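# House rules for two arms and a stack of plates
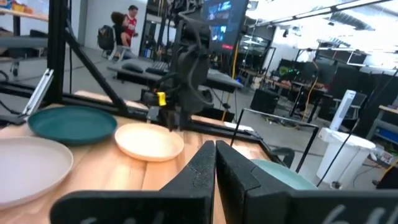 *Four plates, two arms. Left gripper's view or right's, depending on who you ask about the naming rule (see below).*

I have been asked to write down the rules. I've been asked this several times, mostly by Danai Margaritis, who would like new people to stop learning them by being shouted at from across the room. Fair enough. The list below went up next to the cell on 15 Jan 2020, and what follows is the longer version with the grumbling left in.

Some background. We run a two-armed tabletop cell that handles dishes. Plates, mainly. The project is called Kamudia, a name picked before I arrived and defended ever since by the one person who likes it. A person drives the arms, the arms move the plates, everything gets recorded, and later some software tries to learn from the recordings. If the recordings are sloppy the software learns to be sloppy, and it's a very good student in that respect.

When I started, our safety document ran to 44 pages. I read all of them. It had a page on ladders. We don't own a ladder. What it didn't have was any advice on where to put your hands when the person driving says "hang on, let me just fix this one." So I started a text file.

## Hands

If a hand is going over the table, the arms are stopped. Stopped means the driver has let go of the controls and said "clear" out loud. A nod doesn't count. Thanasis Karras nods at everything, including music.

You also don't reach past one arm to get at something near the other. Walk around. It's a table, you'll be there in three seconds.

Nobody drives and resets at the same time. I know it's faster. I did it for most of July and I was very pleased with my numbers until I put my sleeve into a gripper. The sleeve lost.

## Naming

Left and right are the robot's left and right, as seen from behind the arms, looking the way the arms look. They aren't your left and right when you're standing across the table with a coffee. We lost 22 recordings to this, all of them perfectly good except that half the notes said "left arm grasps" and meant the other one. Makis Spanos went through them by hand. He has asked me to mention it.

Anything written on the hardware in marker stays on the hardware. If you think a mark is wrong, ask before you wipe it off. Somebody once cleaned a gripper as a kindness and we spent an afternoon working out which one it was.

## Plates

Use the plates that are on the session sheet. If the sheet says four, put out four. Don't add your lunch plate to see what happens.

Mix the sizes and the colors. We had a long stretch with only white ones, and the result was a system that believed in white plates and treated everything else as weather. The shiny ones are a pain, because the light runs along the rim and moves when you move, but people own shiny plates, so they stay in.

Chipped plates go in the bin the same day. There's a school of thought (Baltasar Gallardo's) that a small chip adds variety. A small chip also adds a small sharp piece of plate to the table, and then to somebody's thumb. We've had this talk. The talk is over.

Move every plate between takes. Really move it — a nudge of an inch is the same picture twice.

## Fingers

I mean the robot's. Look at the fingertips before you start. A bit of scuffing is fine and, with this much crockery, unavoidable. If a tip is loose, swap the pair. Always the pair! A new finger next to an old one closes crooked, and you'll spend your session blaming the driver.

Our fingers get changed every 400 grasps or when someone complains, and in practice it's the complaint. I'd like it to be the number. There's a tally sheet. The tally sheet has a pen on a string. I don't know what more I can offer.

## Cables

Before the first take, run each arm slowly out to the far corners of the table and watch the cables, not the gripper. If something pulls tight, fix it now. Tape is allowed for one session. After that you owe the cell a proper clip, and I do look.

## Other people

The rest of the room is in use. People sit, stand, talk and wave their arms about, and they're allowed to. You don't get to ask them to freeze for your take. They, in turn, don't put mugs on our table, and bags stay off the floor where the driver steps back. Consuelo Ochoa proposed a line of tape on the floor for this, which was voted down as ugly, and then she tripped on a bag and it was voted in.

Recordings with people in the background get handled under the consent form. If you haven't signed it, come and see Danai before you walk through, not after. Visitors too.

## Notes

Write down what went wrong while it's going wrong. "Bad take" isn't a note. "Dropped the small plate, slipped out at the rim" is a note. We have 662 takes from the early months marked "ok?" with the question mark, and I'd pay real money to know what the question was.

Don't delete failures. Mark them and keep them. Thanasis used to delete his, and for a while he had the best record in the building.

## Things we still argue about

How fast is too fast. The written limit is the one on the sheet by the controls, and Makis thinks it's timid. He can think that at the speed on the sheet.

Whether a driver should stop after an hour. I say yes. My worst takes are all late ones, and I have the shards to prove it.

Whether we need a rule for glasses before we buy any. Yes. I've started a draft, and so far it's one line, and the line is "not yet."

Comments are open, and if you run something similar I'd love to hear what's on your wall, especially anything about bowls. We start on bowls next and I haven't got a single rule for them.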